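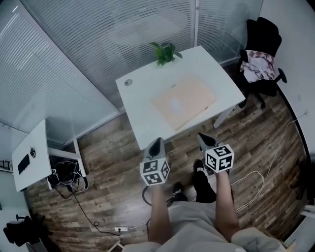
Storing and Backing Up Wedding Photos at Home

3 comments · 137 shares

A wedding gallery usually arrives as a download link, and most links expire. Download the full-resolution files first, then the web-size set. If the studio splits the gallery into several zip files, check that each one opens before deleting anything.

Keep three copies: one on the computer, one on an external drive, one in a different building. A drive in the same desk drawer as the laptop does not count as a separate location.

Rename files in bulk, with the date first and a four-digit sequence number. A gallery of 1000 images sorts correctly with four digits; with two it does not. Leave the original folder untouched and rename a copy.

For prints, handle by the edges with clean, dry hands. Use acid-free sleeves and store boxes flat, away from attics, basements and exterior walls. Self-adhesive album pages should be avoided — the glue yellows and is hard to remove.

Album boxes from Narier and Lammers both take a 12-inch book. The Lammers lid is tighter, so lift it from two corners.

Check the external drive every October. Open a few files from each folder, including the video. Replace any drive that clicks, disconnects or copies slowly — before the next backup, and from the good copy.

Share · 2000 views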